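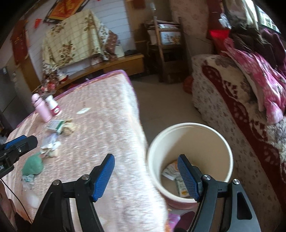

Bouchra Tazi wrote to me after the last post and said I was wrong about wool. Her mother washed blankets in the bathtub for forty winters, she says, and never lost one to felting, because the water was cold and she kept her hands still. I had written that wool should never go in water at home. I take that back. It can, if you are patient and have somewhere flat to dry it.

The rest of the post was about storing winter bedding, and I have a few more things to add now that I have done a full season of it in the Trinddale apartment. The place is small. There is one closet with a shelf, and the shelf is 160 cm long, so whatever goes up there has to fold to that.

My mistake the first year was vacuum bags. I bought a pack of Vanhove ones and put everything in them in spring, down comforter included. When I opened them in the fall the comforter was flat in the middle and stayed flat. I ran it through a dryer at the laundromat on Enham Street, twice, and it came back partway. Polyester fill seems to mind less. I still use the bags for spare pillows, the cheap ones, and nothing else.

What I do now is wash everything first, even if it looks clean. Skin oil turns yellow over a summer and it is hard to get out after that. Comforters go to the laundromat for the big machine. Quilts I do at home on a short cold cycle, one at a time, with half the detergent I would use for sheets. Then everything dries for a full day longer than I think it needs. A quilt can feel dry on the outside and hold damp in the seams, and in a closed box that turns to mildew by August.

For the boxes I went through two kinds. Cardboard was free but it took on the smell of the closet. The Arner cotton bags cost more and they have held up. They close with a drawstring, they breathe, and they squash to fit the shelf. I write on a strip of masking tape what is inside and when it was washed.

Moths are a separate problem. Cedar blocks did very little for me. Agathe Lefèvre, downstairs, puts her wool in the freezer for three days before it goes away, and I have started doing the same with anything that fits. It means eating down the freezer in April, so plan for that.

One more thing on folding. If a quilt is folded on the same lines every year, the batting breaks along them. Fold it in thirds one year and in quarters the next – or roll it, if you have the room. 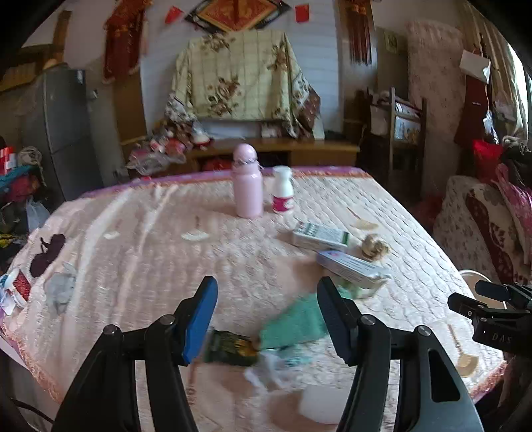 What I keep out all year

One light quilt, one cotton blanket and a spare set of sheets. Nights here can drop even in July, and I don't want to be pulling bags off the shelf at 2 a.m. The cotton blanket gets washed with the towels. The quilt gets aired over the balcony rail in the morning, before the sun comes around to that side, and goes back on the bed by lunch.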